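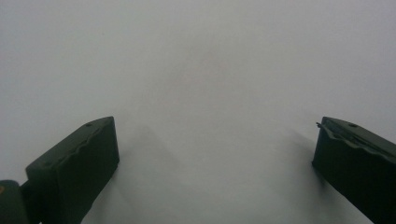

Jaidee gets its white counter back, and the tables are next

If you've been into Jaidee for lunch lately, you'll know the front counter had turned into a kind of landfill. Menus, tape, phone chargers, a bowl of mystery keys (I'm fairly sure one of them was mine). Well, the big clear-out happened in July, and I went over to have a nosy look!

Vichien Kamolrat, who runs the place, told me he'd been putting it off for ages. "I kept moving the same pile from left to right," he said. "Then I'd wipe the bit I could reach and call it clean." So one evening after closing he got out the boxes and started at the register end, and by 11 p.m. he was down to plain white top.

He filled 26 boxes, which I wouldn't have believed if I hadn't seen them stacked out back. One was nothing but takeout menus from the old location, 150 of them, still with the wrong phone number on. Those have gone for recycling. The good serving bowls went over to Alero, the community kitchen on the next block, and they've asked for the spare trays too.

I like the plain white, I have to say. It's pale and a little cool, with no pattern to fight with the food, and I'd forgotten there was a counter that color under there. Vichien wants to keep it bare apart from the register and one plant, and his daughter has already lobbied for a second plant.

The tables come next. He's set aside $3,000 for the dining room, mostly for new tops and some better lighting over by the window seats, and he'll close for two afternoons while that gets done. Lunch hours stay the same until then. If you left keys at the counter, ask at the register before they go in the lost and found.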